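Reviews > Robotics > Learning kits

Print this page | E-mail this review

Tinix Imitation Kit, second release - quick review

Short version: good method, mediocre docs. Writing this between runs so excuse the typos.

What you get is a training recipe plus the Selteo policy head. You record demos by teleop, the recipe re-weights them by how sure the model is at each step, then retrains. Sounds minor. Made a real difference on baskets.

Our setup is as plain as it gets. White table, white walls, one wicker basket, one pink toy fruit. Task is fruit in or fruit out, depending on the prompt.

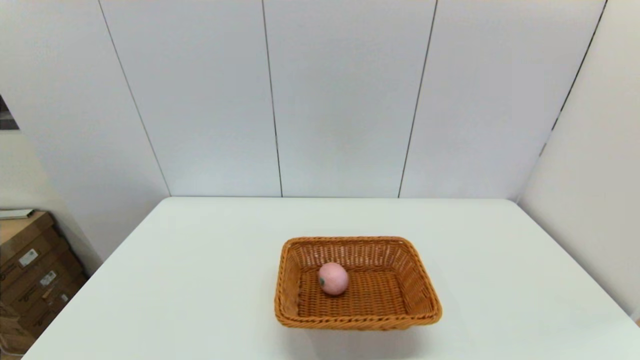

Recording went fast. 256 demos in two afternoons, then left it training overnight. Install was the bad part - the config file wants absolute paths and fails silent if you give it anything else. Lost a morning to that. The Szewczyk baseline we used before took one command.

Evaluation was 319 trials per policy, same start positions. Old baseline got 182. Tinix got 256, same as the demo count, pure coincidence, I checked twice. Most of the gain is at the rim. Baseline liked to push down on the braid and drag the basket along. New one backs off and trys again.

Still weak on prompts. "Take it out" and "put it in" get mixed up if the wording changes even a little. The Sketholm paper claims this is solved with 1,522 demos. Maybe. We dont have the patience.

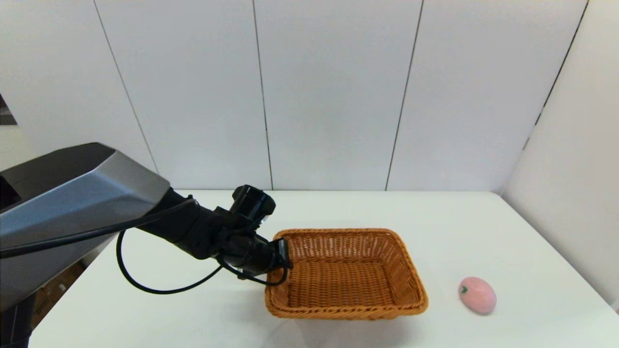
PROS AND CONS

+ Re-weighting works, and on small data too
+ Retries look sensible, not random
+ Logs are readable

- Path bug, see above
- Prompt handling is brittle
- No guidance on cable slack. Ours hangs in a big loop and I had to work out a safe wrist range myself
- Only tested by us on one basket, so no idea about other shapes

Would I keep it? Yes, for pick and place. For anything with longer instructions I'd wait for the next release, supposed to land in June. Will rerun the same trials then and update the numbers here.

Contact | Copyright | Back to top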